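3.2 Printed inserts and parts left in the box

Returns to the Oltdale depot were logged over 10 weeks, beginning in February. Each returned parcel was opened on a table and its contents were checked against the packing list. Of the 154 parcels in the sample, 13 came back with at least one item missing, most often a cable or a small adapter. Mansilla's earlier study of the Bumby catalog found a similar pattern, but it did not record where the printed sheet had been placed.
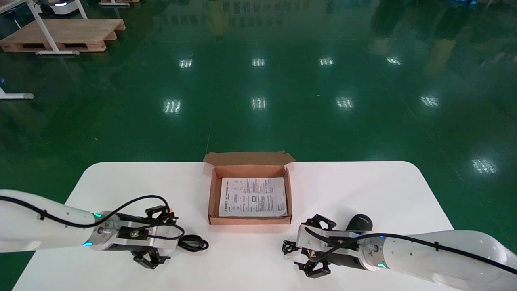 Figure 4. Open cardboard box with a printed sheet lying flat inside.

Placement matters for a simple reason. A sheet that covers the floor of a shallow box can hide whatever lies under it, and buyers who do not read the sheet tend not to lift it. In the follow-up interviews, six buyers said they had taken the box to be empty apart from the paper. Two of them had already thrown it away.
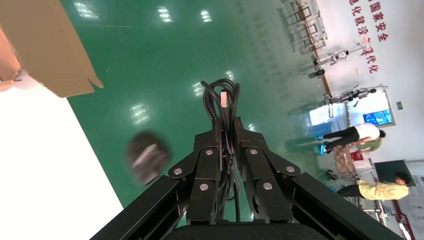
Cables were a separate problem. Sellers using the Paju packing guide are told to tie each cable on its own, but the guide gives no length limit, and long cables were often bundled together - sometimes with a spare that was not on the list. We coded these parcels as complete and noted the extra item. The Tornix parcels had no such notes and are treated in Section 3.3.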